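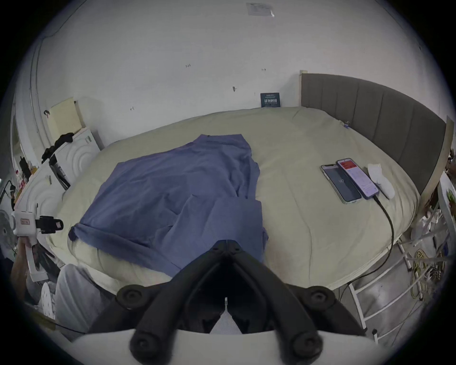 *Fig. 3. Hand-held gripper over the duvet, fingers meeting at the tip, blue cloth just beyond.*

## 7. Setting up the Kornell hand gripper for soft items

The Kornell sheet says this takes one pass and no tools. Allow for two passes, and keep a hex key within reach. Steps below are the ones we use at Sala, checked against unit 246.

1. Charge the unit fully. The battery light turns green early, so leave it on the lead for another 7 minutes.
2. Wipe the lens with a dry cloth. The housing can wait.
3. Squeeze the trigger until the fingers close. The tips should meet in a narrow V, as in Fig. 3. If one tip rides over the other, go to step 4. If they meet, go to step 5.
4. Slacken the upper joint on the finger that sits high, press the tips together by hand and tighten again. Do not touch the lower joints. The maker calls them "self-centring" – we have not seen it.
5. Open and close the gripper 200 times. Yes, all of them. Faults in the joints tend to show late in the run, and the quick check in the Mikia software passes units that later slip.
6. Lay a shirt or thin sheet over a bed, rumpled, with a fold towards you. A flat table makes every gripper look good and tells you little.
7. Bring the closed tips up to the fold, stop just short of it, then open, move in and grip. Lift slowly. Repeat at three different folds.
8. Write down any slip, even a small one.

**Caution:** keep the fingers clear of charging cables and phones. The grip force is set for cloth, and the limiter has no idea what it is holding.

**Note:** the Maltura pads are sold as lasting a full season. Ours went shiny in November after three weeks. Check them by touch and ignore the wear mark, which was still showing on pads that would not hold a pillowcase.

**Note:** recalibrating in Mikia after step 4 is listed as optional. Osvaldo Bassi skipped it on two units and got a gap reading on both with the tips shut. Treat it as required.

If the tips still do not meet after a second pass, send the unit back with your slip notes. Do not pack out the joints with tape.

Last checked 2024-11-28, firmware as supplied.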